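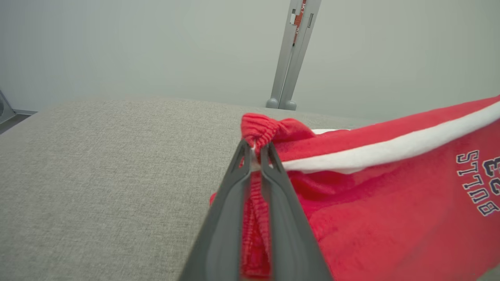

Fig. 1. Fingers closed on a ribbed elastic waistband. Wrist camera view.

Cirkila Arm Build, Shared Workshop Course
Session 5: Fingers, wrist camera and soft goods
Notes by Fung-ping Chien, revised Aug 18, 2023

5.1 Scope

By now each bench should have a working arm with the Kan wrist plate fitted and the gripper motor wired. This session covers finger alignment, the choice of a closing limit, and the first grasps on cloth. Calibration of the arm joints was covered in Session 4 and is not repeated.

Rigid blocks are poor test pieces for this gripper. They hide small errors in finger alignment and put a sudden load on the gearbox. Cloth gives way, so an error in closing position shows up as a weak hold instead of a stalled motor.

5.2 Finger alignment

Loosen the two clamp screws on each finger carrier. Close the gripper by hand with the power off until the tips touch. The tips should meet along their full width. If they meet at one corner first, turn the carrier and try again. Tighten the screws evenly.

Check that the slot near each tip is free of print debris. A rough edge there will snag knit fabric.

Open the gripper fully and measure the gap. The Session 3 drawing gives 50 mm. A smaller gap usually means the carrier was fitted one tooth off.

5.3 Closing limit

The motor driver reports position in counts. Zero is fully open. On the reference arm, the bare tips meet at 2,837 counts. Your value will differ; write it on the label inside the base.

Set the closing limit 30 counts past the contact value. Set the current limit to 22 percent before the first powered close, and raise it only if a single layer of cloth slips. The Zevdale drivers reset the current limit when they lose power, so load it again from the startup file.

5.4 Where to grasp

Elastic edges are the easiest target. The ribbing gathers between the fingers and gives them something thick to hold, as in Fig. 1. The broad part of a pair of shorts is harder: the layer is thin, and the tips tend to slide over it.

For a garment on a flat surface, begin at an edge with the gripper open. Place one finger over the cloth and the other past the edge, over the bare surface. Lower slowly and close. If both fingers come down inside the garment, raise the arm, move sideways and approach again. Do not drag.

Large printed letters and contrasting trim are useful when reading the wrist view, but folds bend them out of shape. Find the garment edge by the change from cloth to background, and use the print only as a check.

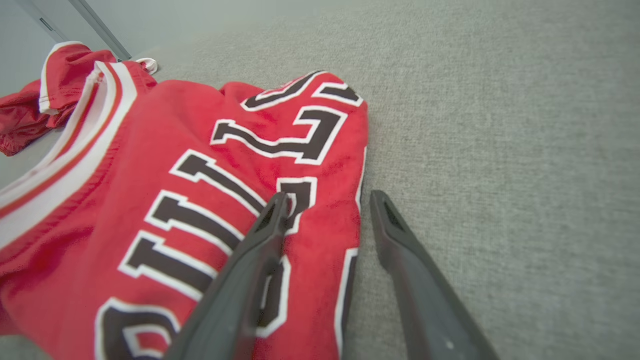

5.5 Exercise

Use one knit top and one pair of shorts per bench. Drop them on the test surface and do not smooth them out.

1. Move the arm to the Session 4 rest pose and open the gripper.
2. Straddle an edge of the top. Save a wrist camera still before closing.
3. Close, lift clear of the surface, hold, and release.
4. Repeat on the waistband of the shorts.
5. Record the final motor count for each grasp in the Stostolau log sheet.

A final count equal to the closing limit means the fingers closed fully. Compare it with the wrist view before marking the grasp as failed, as a single thin layer may give the same reading.

Bring the completed sheet to Session 6. Spare finger carriers are in the drawer under the printer.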